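### 4.2 Recording a packing task by hand

The Chidiac sales sheet says five demonstrations will teach the arm a new task. Plan on more. At Brevarside we kept 138 before the tidy-up routine was worth running, and threw out plenty that had looked fine on playback.

1. Put the storage bin at one end of the table with its lid open. Spread the small items out at the other end.
2. Start recording and hold both hands still until the status light turns solid.
3. Move items into the bin at your normal pace. The manual used to say "slowly," and slow demonstrations gave us a slow arm that hesitated over everything. 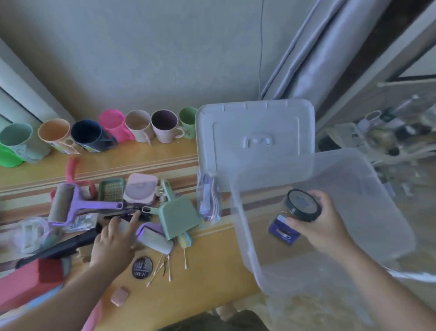 *Fig. 4-3. Right hand in the bin, left hand over the items still on the table.*

**Note:** Using both hands at once is allowed. The software claims to sort out which hand is doing what. Check the hand labels yourself before you save.

4. Work down to the small stuff. Cotton swabs and hairpins are poor training material for the standard gripper, whatever the compatibility table says, so leave them for last and trim that part if the labels drift.
5. When the bin starts to fill, press items down or shift them as you would at home. 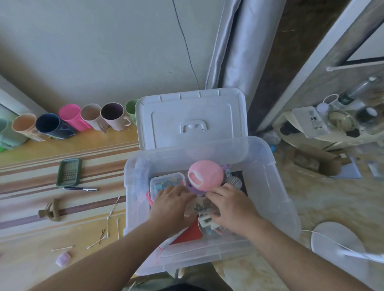 Clear bags and clear cases inside a clear bin are where the object tracker is least to be trusted. Step through that stretch one frame at a time. If an outline jumps from the bag to the bin wall, mark the clip **Reject**.

**Caution:** Do not use *Auto-Repair* on rejected clips. It fills the gap with a guess and then scores its own guess as good.

6. Save, reset the table, and change the layout before the next take.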